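Bondby Bench Cell Planning Kit

Bondby sells the Bench Cell Planning Kit to growers, packers and small food plants that are pricing their first pick-and-place station. It covers the bench, the grid covering and the budgeting worksheets. Arms, grippers and controllers are ordered separately.

Item: Clindex 27
Lead time: about 105 days from deposit
Deposit: $500, credited toward the final order
Planning kit price: $700
Price list in effect from January 18, 2019

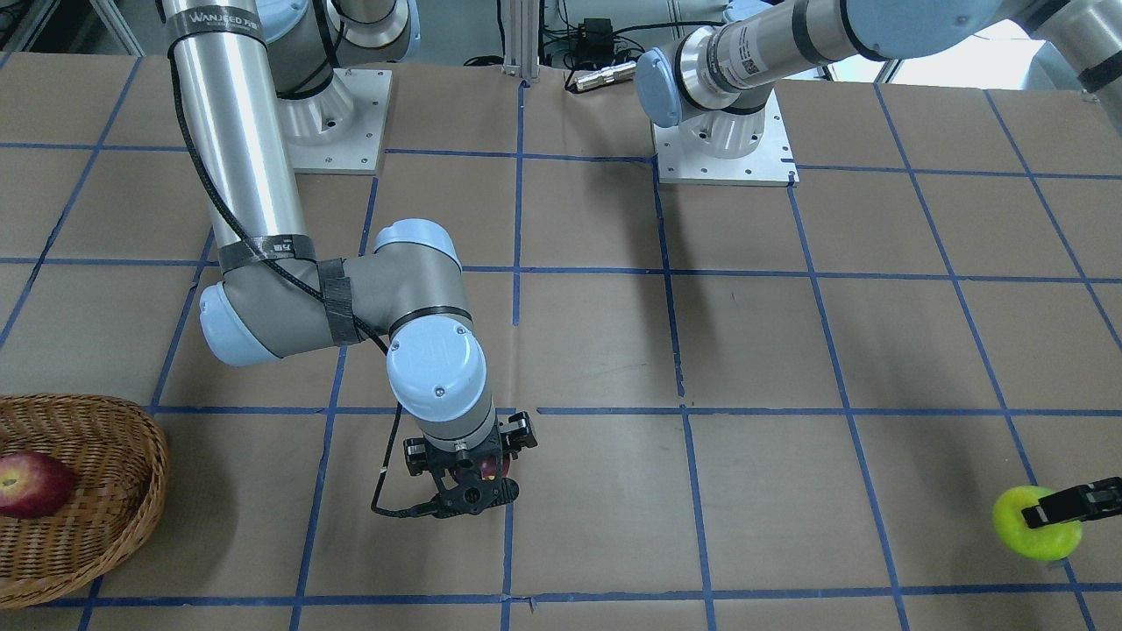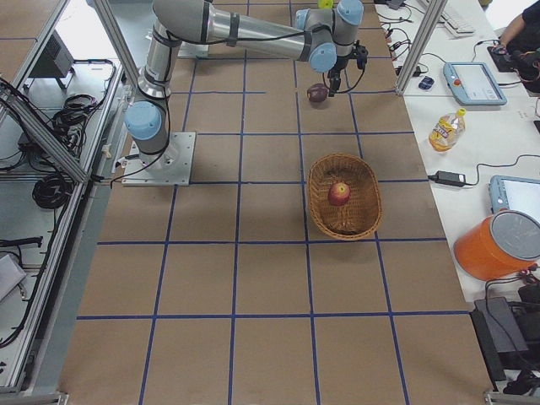
Fruit handling on a taped bench.

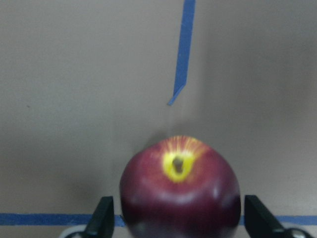
Budget for the bench before you budget for the arm. Most first quotes we review list the arm and gripper in full and leave the work surface as a single line marked "table." Brown paper with blue tape laid out in squares costs very little and can be replaced in a morning, so keep it in the plan until the part positions are settled. Fixed nests and machined trays belong in the second order. Allow desk space next to the bench as well, enough for a teach pendant, keyboard and mouse with their cables.

Grippers are quoted per arm. A two-finger gripper is the usual starting point for single pieces of fruit. Ask your supplier for the opening width, the fingertip options and the price of a spare set of fingers, and enter all of these on Worksheet 2. Cable ties, straps and spare leads go on the same sheet.

One arm or two? The kit includes layouts for both. A second arm adds a mounting plate, a gripper and a controller, and in most plants it also adds a longer bench. Buyers who are unsure should order the longer bench now.

Dornent supplies the steel bench frames. Installation in Turkey is handled by Demirtaş.

Freight, guarding and electrical work are not included. Quotes are good through the end of July.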